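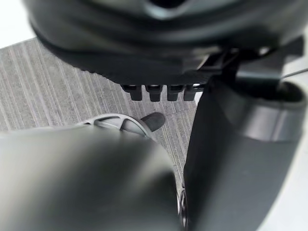

손목 쪽에서 본 그리퍼 손가락 두 개. 뒤로 보이는 건 회색 줄무늬 카펫.

협동로봇 안전 기준 얘기가 또 타임라인에 돌길래 몇 개 이어서 씁니다. 미리 말하지만 저는 이 "모범 사례" 문서들을 별로 안 믿습니다.

1/ Gernham에서 낸 그리퍼 점검 지침을 읽었습니다. 34쪽. 그중 손가락 틈새 끼임을 다룬 부분은 반 쪽도 안 됩니다. 나머지는 용어 정의, 책임 범위, 서명란입니다. 서명란이 끼임보다 길면 누구를 보호하려는 문서인지 묻게 되죠.

2/ 사진에서 손가락 둘이 아래쪽으로 모이는 데를 보세요. 틈이 좁습니다. 지침에는 "적절한 간격을 유지할 것"이라고만 되어 있어요. 적절한 게 몇 밀리인지, 손가락이 어느 위치일 때 재는지는 없습니다. 이러면 점검자마다 다르게 재고 다들 합격이라고 씁니다.

3/ 케이블도 마찬가지. 브래킷 뒤에서 오른쪽으로 가는 선이 한 줄 보이죠. 체크리스트 항목은 "케이블 상태 양호"입니다. 양호가 뭔데요. 피복? 굽힘 반경? 손목이 끝까지 돌았을 때 당기는지? 세 가지는 전혀 다른 고장인데 칸은 하나입니다.

4/ 주기도 이상합니다. Mondonero 쪽 양식은 1,000회 동작마다 점검, Bollent 쪽은 30일마다 점검. 둘 다 근거 시험은 안 붙어 있습니다. 메일로 물어봤더니 Bollent에서 온 답은 "업계 관행"이었어요. Mondonero는 아직 답이 없고요.

5/ "그래도 없는 것보단 낫지 않냐"는 멘션이 왔는데, 저는 잘 모르겠습니다. 체크 표시가 꽉 찬 종이가 있으면 사람들이 손을 더 쉽게 넣어요. 전에 있던 현장에서 그런 걸 몇 번 봤습니다. 전원 차단 확인 칸에 표시부터 해놓고 작업 시작하는 것도요.

6/ 비교적 쓸 만했던 건 Villalobos 내부 절차서. 세 쪽짜리인데 측정 위치, 측정 도구, 불합격 기준이 숫자로 있고 불합격이면 누가 멈출 권한이 있는지도 적혀 있습니다. 다만 개정 이력이 없어서 지금도 그대로 쓰는지는 모릅니다. 칭찬은 여기까지.

7/ 그래서 제가 양식을 받으면 먼저 보는 것들.
- 측정값을 적는 칸이 있는지, 아니면 양호/불량뿐인지
- 손가락을 교체한 다음 다시 점검하라는 말이 있는지
- 비상정지를 실제로 눌러보라고 하는지, "작동 가능 여부 확인"으로 넘어가는지
- 불량이 나왔을 때 다음 줄에 뭘 하라고 되어 있는지

8/ 네 번째에서 거의 다 걸립니다. 불량 칸에 표시하면 그다음은 빈 종이예요.

9/ 인증 마크 붙었으니 괜찮다는 분들께. 인증서에 적힌 구성과 지금 달려 있는 구성이 같은지부터 확인하세요. 손가락 하나만 바꿔도 위험성 평가는 다시 해야 한다고 보는데, 다시 한 기록을 보여달라고 하면 대개 조용해집니다.

10/ 반박 환영합니다. 점검 주기의 근거가 되는 시험 데이터 가진 분 있으면 링크 주세요. 제조사 브로슈어는 이미 봤으니 빼고요.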